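Ashok Sandhu has a low opinion of the thirty-day sober challenge, and he has done it three times.

He is 42 and lives in Cludcombe, where he fixes commercial refrigerators. He drank every night for 14 years, mostly beer, then whatever was cheaper than beer. He stopped in November, when he was 41. When I called to ask whether he would talk about quitting apps and sober months, he laughed and said he had plenty to say and none of it would fit on a poster.

"I was great at the month off," he told me. "I could do the month with my eyes shut. I'd tell everyone at work, I'd get the pats on the back, and on day thirty-one I'd be at the store when it opened."

I went in doubtful about these programs and I can't say he moved me much. The one he paid for, Stisel, charges $38 a month and sends you a badge when you have gone a week without a drink. The website says members "take back control." I looked for what that meant and how they had measured it. I found a chart with no numbers on one side.

Did the badges help?

"The first one, sure. I showed my wife. The second one came on a night I'd had six beers, because I'd lied to it. It's a phone. It believes you."

He is a little kinder about the group he goes to now, in a church basement in Brarnberg, but only a little. He doesn't like the slogans. He doesn't like being told that everyone's story is the same story. He goes on Mondays and sits near the door. I asked why he keeps going if so much of it annoys him.

"Because I don't drink on Mondays," he said. Then, after a while: "And the guy who runs it calls me if I skip. That's worth more to me than the talking."

His doctor was the one who told him not to stop cold on his own, given how much he was putting away, and he wishes he had heard that before his first try, when he shook for two days and told his family it was the flu. None of the three challenges had asked him how much he drank - he went back and checked.
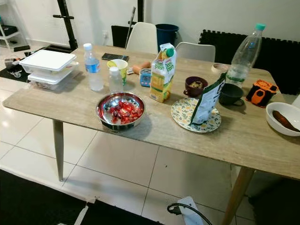 Kashyap, his brother, thinks he is too hard on the apps and told me so over the phone. A fake badge still meant Ashok was thinking about it, he said, and for years there had been no thinking at all.

Ashok shrugged when I passed that along. "Maybe. He wasn't paying for it."

I asked whether he would call himself recovered. He wouldn't, and he didn't care for "in recovery" either. He sleeps better. His knees still hurt, which he had blamed on the drinking. He has lost less weight than the websites promised, and he eats a lot of ice cream.

"Ask me in a year," he said. "I might have a different answer, or I might not pick up."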